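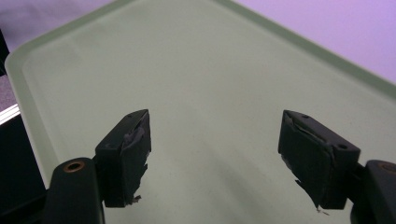

## Trays for small parts

A shallow plastic tray with a raised rim is the cheapest thing on my bench and the one I use most. I keep one for every job that involves screws, clips or beads.

- Pick a pale color. Dark screws and black washers show up well on light green or white.
- Empty the tray before you start. Tip it over a trash can and wipe the floor of it with a damp cloth, going into the corners with a cotton swab.
- Don't use scouring powder. It scratches the plastic, and grit settles in the scratches.
- Set the tray down flat, clear of the edge of the table, on the side of your working hand.

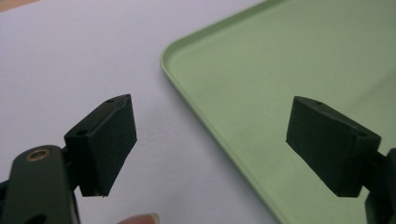 *Pale green tray beside a white surface.*

For sorting, start with the largest pieces and leave the smallest for last. I did the leftover hardware from the Granby shed this way one Saturday, 508 pieces, and it took two trays and most of the morning.

Chin-lung Tsai lines his trays with a square of felt when he works on watches. It stops things from bouncing, but it holds lint, so shake it out every time.

Wash trays in lukewarm water with a drop of dish soap. Dry them standing on edge. Stack them only when they are fully dry or they will stick together.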